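Open Day at the Prakitz Hall: Robots, Grapes and Way Too Much Coffee

I finally made it to the Bokska open day! I've been meaning to go since I moved out to this side of town, and every January I find out it happened the week before. This time I had it written on the fridge, on the hall calendar and on the back of my hand, and I was in the parking lot at 10 with a travel mug and my good shoes on (mistake, the walk from the far lot is all gravel).

If you haven't been, Bokska takes over the Prakitz hall and opens the doors to anybody who wants to come look at what they're working on. There were 500 free tickets and they went fast. I'd pictured a lot of slides and a lot of standing behind ropes. There were slides, okay, but you could skip them, and I skipped them. What I wanted was the produce demo, which a neighbor had been talking up since Thanksgiving, and I planted myself there for most of the morning.

I should say up front that I'm no engineer. I do a bit of gardening, I worked two summers packing fruit when I was in college, and that's my whole expertise. So take my opinions as coming from someone who knows how annoying a grape can be and not much else. I used to get a talking-to every other shift for squashing them, or for pulling a bunch up by the wrong bit of stem and leaving half of it behind. My hands still remember that job, and I was curious how a robot's hands would go about it.

The setup is a bit like a farm stand, with crates and flowers and greenery all over the place, and then this two-armed robot parked in the middle of it. The flowers are fake, and so is the stuff in the crate at the far end of the cart. I kind of loved that somebody had gone to the trouble of making it pretty. The job is picking and placing, so a bunch comes up in a hand, goes over a crate, and you stand there holding your breath like it's a penalty kick.

The left hand has the grapes over the empty crate, and the right one is wide open with nothing in it. I must have stood in this spot for half the demo. 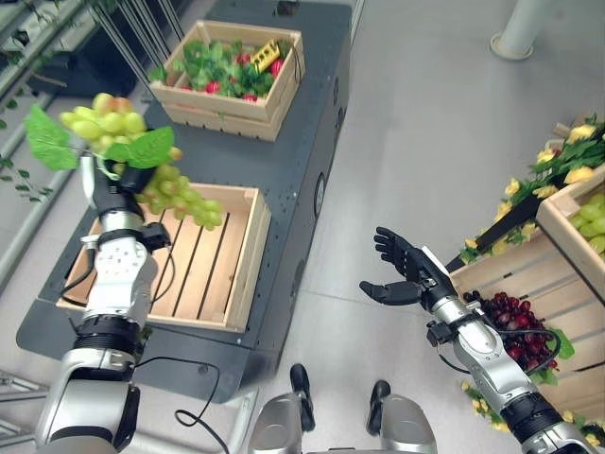
My question would be how it does with fruit that's a little past its best, because anything can pick up a firm grape and the soft ones are where you lose money. One person near me put it pretty much like that, and a few heads nodded. The presenter took it well and said soft fruit is still the hard part, that they're working on how firmly the fingers close, and that she wasn't going to promise anything she couldn't show us that morning. Fair enough! I'd much rather hear that than a sales pitch. She also said they change the layout between runs so the robot can't get by on doing the same thing over and over, and I thought that was pretty smart.

I got chatting with a couple from the Zaserberg growers' group after that. They'd come to see whether any of this would be useful in a packing shed, and their feeling was maybe, someday, for the boring end of the line. What they really wanted to know was how it gets cleaned. I hadn't thought about that at all, but of course – juice gets into everything. I used to find grape skins in my shoes. We ended up trading packing shed stories by the coffee urn for so long that I missed the start of the next run and had to squeeze back in behind a very tall family.

There's a screen off to one side too, and I nearly walked right past it, so if you go next year, go look at the screen. It gives you the close-up view, right in there with the fruit, and it's a completely different thing to watch. From out front you see arms. On the screen it's all grapes and one black finger, and you get a real sense of how little room there is to work with.

One finger, right in among the grapes. Look how shiny they are! I'm putting this one up big because it's my favorite of the day.

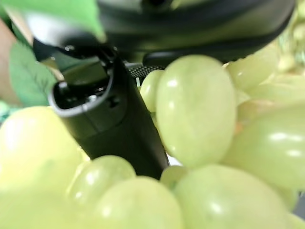 After the produce demo I wandered over to the Huet table, which was more about the software side. Most of it went over my head, but they had a nice little planning game where you put the steps of a job in order and then find out what you forgot. I forgot to let go of the box. Twice. A kid of maybe nine did it perfectly on the first try and was very gracious about it.

A few practical bits for anyone thinking of going. Get there when the doors open, because by lunch you're looking at the backs of people's heads. Park in the near lot if you can. The coffee is free and it's decent, and the cinnamon rolls are not free but get one anyway. The slides repeat all day so there's no rush on those. If you have kids, start them at the Huet table and work your way back. And ask questions! The people running the demos seemed to like it when somebody asked something a bit awkward, and I heard more good stuff that way than I did from the handouts.

I've got a bunch more from the afternoon, mainly of the building and one really blurry one of my cinnamon roll, and I'll add those when I've sorted through them. I also picked up a leaflet with the sign-up details for next time and I've already put it somewhere safe, so if anyone finds it in my car, let me know.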